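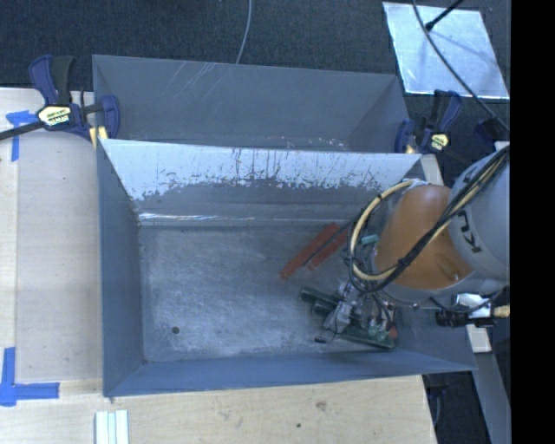
Attachment 1 – gray metal bin, worn band on the far wall

Ticket 217 – Labels print with wrong bin number
Opened by: Anika Mbeki, Lestport warehouse
Status: waiting for vendor

Since the Iditard update, the label printer adds an extra zero to every bin number. Bin 34 comes out as 034, and the hand scanner does not accept it. Bins with one digit, for example bin 4, print correctly.

What I tried:
Restarted the printer – no change.
Loaded the old label template – same result.
Printed from the second computer, Toma – the label is correct.

Toma still has version 14 of the program, so I suppose the fault is in the update. Please tell me if I can return to version 14 on the main computer without losing the bin list.

Reply from Zusska support: We received your log file. Please do not remove the update yet.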